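Open Day at the Hutby Building, Betance

The Hutby building in Betance opened its doors on Saturday, March 29, 2025. It was a bedding mill until the last owner moved out, and it now holds offices and small workshops on 2 floors. I took the morning bus and got there before the line formed.

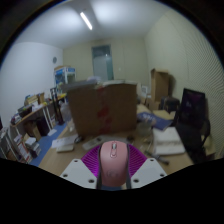
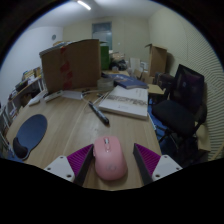
A pink computer mouse at one of the desks, Hutby building.

The tour started in the old carding room. Most of the floor is original, with patches where the machines were bolted down. Our guide said the mill had 187 workers at its peak and that the site covers 3609 square meters, counting the yard. The windows on the Nistor Street side were replaced last November. They open now, and the room was cool.

Upstairs there is a display of old wage books and fabric samples. The labels are small and hard to read. Cadosar, the firm that rents the east end, had coffee and rolls out in the hallway.

The boiler house was closed for repairs. The front desk had counted 259 visitors when I left at one. Entry was free. Parking is tight, so take bus or bike if you go to the next one. It is planned for the fall.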